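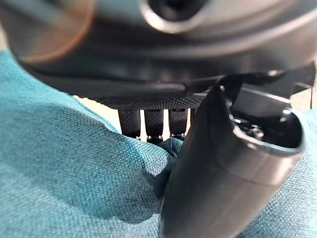
Who decides how hard a robot is allowed to squeeze?
People do! Groups of engineers and safety experts write rules called standards, and the companies that build robots test their machines against them.

A robot can't feel "ouch". It only knows numbers, so somebody has to pick good ones. At the Devov workshop in Midholm, every new gripper (that's a robot's hand) has to press, pinch and let go up to 4,000 times before it's allowed near people. Imagine doing your spellings that many times!

Soft things are brilliant for practice. Woven cloth sinks into a little fold when a gripper finger pushes into it, and a fold is a clue that the robot is pressing. Eggs come much later, thank goodness.

The Midholm rules

Start slow. A robot called Skoketti did its first 1,500 goes at snail speed.

Keep the big red stop button where a grown-up can reach it.

Stay outside the yellow line while the arm is moving, even if you've dropped your favourite pencil on the other side.

If something odd happens, stop and write it down. Skoketti's notebook has 1,427 lines in it, and some of them are very funny.

Why write it all down? Well, the next team can read it and skip the same mistakes!

Try it yourself: press one finger gently into a cushion, then a bit harder. Could you write a rule that tells a robot when to stop?

Kirui Science Pages for Schools | Contact us | Back to top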